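Forum index > Manipulation > Teleoperation and Demonstration
Home | New posts | Search | Members | Help
Print this thread | E-mail this thread

Filed under: teleop, demonstrations, small object sorting

Thread: Leader arm or hand guiding for sorting chargers into a bin?

stallutley_cell2
We are collecting demonstrations for a sorting task: loose chargers, power banks and adapters on a table, all of them to go into a bin. Single arm, parallel gripper. Up to now we have done everything by hand guiding, with the arm in gravity compensation and the operator holding the wrist. I have 100 episodes that way and the trained policy is poor on anything lying flat. It reaches the right object, closes 5 mm too high and lifts nothing.

Before I collect more I want to decide whether to move to a leader arm. Opinions from people who have run both would be useful. Control rate is fixed, wrist camera plus one fixed camera, no force sensing.

Anil Thomas
Two questions first. Are the operator's hands in the fixed camera view during hand guiding? And do you replay the trajectory to record the images, or record them live?

If the hands are in view and you record live, the policy is being trained on images it will never get at run time. That alone can account for the height error, as the wrist is covered for most of the approach.

stallutley_cell2
Recorded live. Hands are in view, yes. We masked them in the first batch and stopped when it made no difference to the success rate.

odico_user
Masking doesn't help much when the thing you mask is sitting on top of the thing you need to see.

Use a leader arm. We switched in July and threw away all of the guided data. The guided trajectories also had a slow drift at the end of each approach, where the operator was fighting the friction in joint five. The policy learned the drift very faithfully.

bhat_r
I disagree with throwing it away. Guided data is good for contact. The operator feels the table through the wrist and stops in the right place. With a leader arm that has no feedback, people hover, look at the monitor, go down a bit, look again. You get long pauses in the data, and a policy that pauses.

We replay our guided episodes with nobody touching the arm and record images on the replay. The object has to be put back in the same place before each one, so we use a paper template. It is slow, and I would still take it over leader data from an operator with one afternoon of practice.

odico_user
Replay works until the grasp is marginal. Then the object slips on replay and you have an episode of a robot carefully putting nothing in a bin. How many of yours do you drop?

bhat_r
11 out of the last 100. I can live with that.

Annapurna Shetty
You are both partly comparing operators. On our side the difference between two people on the same leader arm is larger than the difference between the two methods with the same person. Trim the pauses by joint velocity threshold before training and most of the hovering goes away. Be careful around the gripper close, though: the arm is meant to be still there, and a plain threshold will cut it out. We keep a fixed window on each side of any gripper command.

For the original question: flat objects are a grasp strategy problem before they are an interface problem. Look at what your operators do with a flat item. If one person pinches it across the short side and another tips it up on its edge first, the average of the two is a grasp that does neither.

stallutley_cell2
I checked a sample. Three operators, three strategies. One of them drags the item to the edge of the table and takes it from there, which I did not know about.

Anil Thomas
Then write the strategy down before the next session. One page is enough. Ours says which axis to pinch, how far down to go, and what order to clear the table in. New operators read it, do five practice episodes that get deleted, and then start.
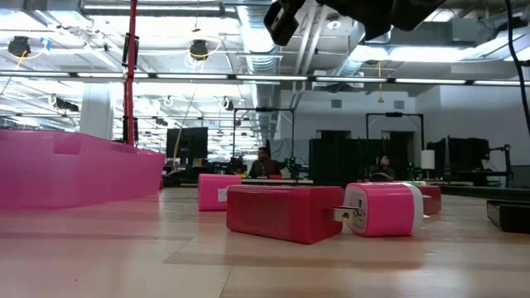
Clearing order matters more than most people expect, and it is the part I would fix first. Ours is nearest to the gripper first unless something is touching or hiding something else, in which case the front item goes first. A layout like the one I attached is where people diverge: the red power bank and the pink charger cube are side by side in front, and a smaller block sits partly hidden behind them. Some operators will go over the top for the block, others clear the front pair. With the power bank on its long side, the pinch is across its thickness, and I ask them to stay off the end with the plug. The upright charger further back is the easy one, so I tell them not to save it for last as a rest.

odico_user
Pink bin, pink chargers, red power bank. Have you had the policy go for the bin wall?

Anil Thomas
Early on, yes. It would come down on the rim and close. More data with the bin moved to different spots fixed most of it. We also vary item colors now, but I keep some sessions with everything close in color, as those are the ones that show whether it is looking at shape.

bhat_r
I would have changed the bin.

Anil Thomas
You can if your customer lets you choose the bin.

Annapurna Shetty
Agree on the order rule, with one objection. "Nearest first" is not something an operator can judge well through a camera on a leader arm setup. They pick what looks nearest on the monitor. We changed ours to left to right in the fixed view and the agreement between operators went up. It costs a few longer moves.

Anil Thomas
Fair. Our operators stand beside the table, so it has not come up. For remote sessions I would use yours.

stuvex_tmp
How many episodes are people using for this kind of task? I keep seeing very different numbers.

odico_user
800 for ours, single bin, mixed items. The curve was still going up, slowly.

Annapurna Shetty
More than that for us, but a good share were collected before the written procedure and we weight them down. I would count only the consistent ones.

stallutley_cell2
Thanks. Plan for now: leader arm, written procedure, left to right in the fixed view, flat items always pinched across the short side, no dragging. I will keep the old guided set and train once with it and once without – bhat_r, if the replayed version helps I will post the comparison here. Does anyone have a value for the velocity threshold, or is that something to tune per arm?

Annapurna Shetty
Tune per arm. Plot the joint speeds for ten episodes and the gap is usually easy to see. If there is no gap, filter the encoder signal first.

bhat_r
And mark your table positions before you take the operator's hands off anything. You'll want them for the replay.

Print this thread | E-mail this thread
Previous thread | Next thread | Back to Teleoperation and Demonstration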